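Tumgate Workshop Forum > Builds > Two-arm table, cable routing and grip questions

uibo_41
Posted 23 Oct 2019
Both arms are bolted down and I've spent 975 lines of code teaching one of them about a bowl. My toddler manages it with none. Left arm gets the bowl, right arm gets the little brown dish. The plan is to tip one into the other eventually.
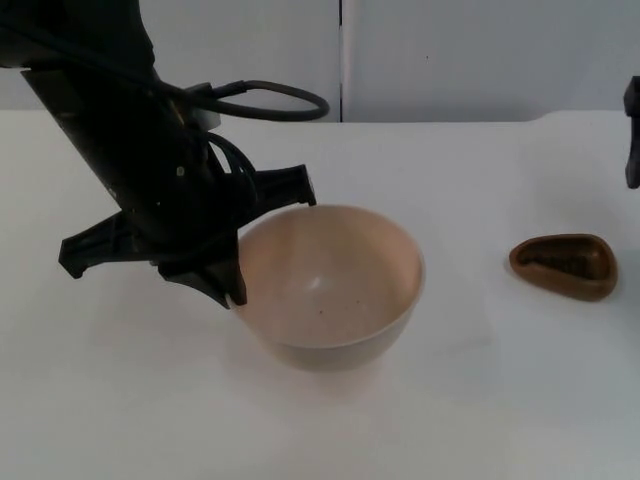

Right now I go for the rim with one finger outside. Does anyone grip lower down, on the wall?

Vollomel
Rim. The wall slopes, so you'll squeeze it straight out like a bar of soap. Also, that cable loop is going to catch on something expensive.

cuc_ton
Disagree on the loop. I tied mine down tight and pulled a connector out in March. Slack is cheap.

Vollomel
Slack is cheap until it takes your dish with it.

uibo_41
It stays for now – I've only got the one spare cable. The dish is the right arm's business anyway. 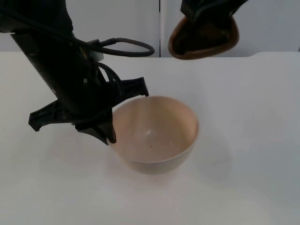

I've also tried one finger inside the bowl and one outside, coming in from above. Feels better to me, but my height numbers are guesswork.

cuc_ton
Measure the rim with the fingertip, then back off. Takes a minute.

Vollomel
Fine, but wipe the bowl first. There are specks in it.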